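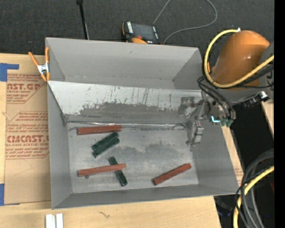

What goes in the Lulel set, and how is it stored between sessions?

The set is long blocks in two colours, kept in a grey bin with a divider down its length, and the whole lot lives on a shelf until somebody wants it.

Home | Files | Notes | Changes | Contact

# Lulel block set: data card

Hello, and thanks for stopping by. I'm Visitación Sotomayor, and I look after the block sets at Vandodano, where we lend sorting and building materials to playrooms and small classrooms. I started this card in August because I was tired of answering the same emails from memory (and getting my own answers a bit wrong every time!).

## What's in the folder

- `sessions.csv`: 552 rows, one for each time a set went out and came home
- `colours.csv`: our colour names, with the older spellings beside them
- `notes/`: 21 plain text files, mostly mine, some of them rambling

## About the blocks

Our names for the colours are "brick" for the reddish-brown blocks and "bottle" for the dark green. Please use those two words if you add rows. The older sheets from Miranda say "rust" and "forest", and I spent a long, grey afternoon matching them up over several pots of tea.

Blocks don't need to be lined up when they go back in the bin. Crossed over one another is fine, and so is side by side. I do ask that you keep them all in the one compartment, as it makes the check-in so much quicker for whoever is on the desk.

## About the bins

A bin gets knocked about. Scratches and worn patches on the divider are normal and don't need to be reported, though a sharp edge certainly does. Wipe the floor of the bin with a barely damp cloth and leave it open to dry. Stains that won't shift can stay where they are, and please don't go at them with steel wool.

## Things to know before you use the table

The `minutes` column is filled in for nearly 200 rows and blank for the rest. A blank means no time was written down, so don't read it as zero. Pemine sets are in the same table under `P`, and version 2 of the file fixed a muddle where some of those had been filed under Lulel.

If you find a mistake, send me the row number and what you think it should say. I'm at my desk most mornings until 11:30.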